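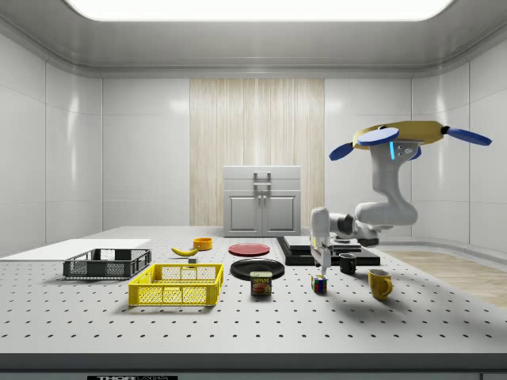 4. Preparar la mesa simulada y lanzar la evaluación

Si has llegado hasta aquí ya tienes Onen instalado y el modelo del brazo cargado sin avisos en rojo. Ahora viene mi parte favorita: montar la mesa y ver si la política que entrenaste en el capítulo 3 sirve para algo fuera de su zona de confort.

4.1 Cargar la escena

1. Abre el lanzador de Tarcombe y elige la escena de mesa perforada. La primera carga es lenta (a mí me da tiempo a hacerme un café), las siguientes van mucho mejor.

2. Comprueba que el brazo cuelga de su soporte amarillo y que la pinza apunta hacia abajo. Si te sale de lado, vuelve al apartado 3.6 y revisa la orientación de la base.

3. Activa el conjunto de objetos «cocina y varios». Trae las dos cajas de rejilla, los platos, las tazas, el plátano, el cuenco naranja, la lata de Spam y alguna cosa más.

4. Fija la semilla en 135. Puedes usar otra, claro, pero entonces tus resultados no se podrán comparar con los de mis tablas.

Nota: la caja gris oscuro se apoya en parte sobre el tablero blanco de la izquierda. Déjala como está – yo la «corregí» la primera vez y me pasé una tarde buscando por qué no me coincidían las poses iniciales.

4.2 Revisar el recorrido de la pinza

5. Pasa al modo manual y lleva la pinza hasta la plataforma negra, despacito. Me gusta hacerlo antes de cada tanda, aunque no haya tocado nada.

6. Mira la escena también desde la cámara lateral. La vista por defecto engaña bastante con las alturas, sobre todo cerca de las piezas finas.
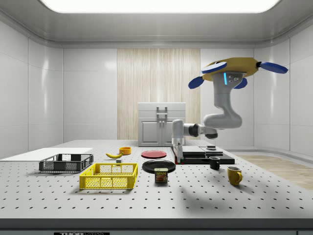 Figura 4.2. Pinza sobre la plataforma negra, con el poste vertical bajo los dedos.

Precaución: el poste plateado tiene colisión propia. Si bajas la pinza de golpe, el simulador intenta separar las dos mallas y el brazo sale disparado (la primera vez hace gracia, a media tanda ya no tanta). Limita la velocidad de descenso antes de acercarte.

7. Devuelve el brazo a la pose de reposo y guarda el estado con el nombre que quieras. Yo uso «mesa_base», sin mucha imaginación.

4.3 Lanzar la tanda

8. Selecciona la política Abbasi y, en el campo de repeticiones, escribe 2. Es poquísimo, ya lo sé, pero sirve para ver que nada se rompe antes de dejar el equipo trabajando toda la noche.

9. Marca la casilla «guardar trayectorias» y pulsa Ejecutar.

10. Cuando termine, abre el registro en Dultico y busca la columna de contactos. Ahí se ve enseguida si la pinza ha rozado una taza o ha empujado la lata sin querer.

Nota: si cambias la iluminación, hazlo con la política parada. Las sombras del brazo caen sobre la mesa y a Abbasi le afectan más de lo que yo esperaba. En el apartado 4.5 explico cómo variarlas de forma controlada.

Si el registro sale vacío, casi seguro que se te olvidó la casilla del paso 9. Márcala, recarga el estado guardado y repite desde el paso 8.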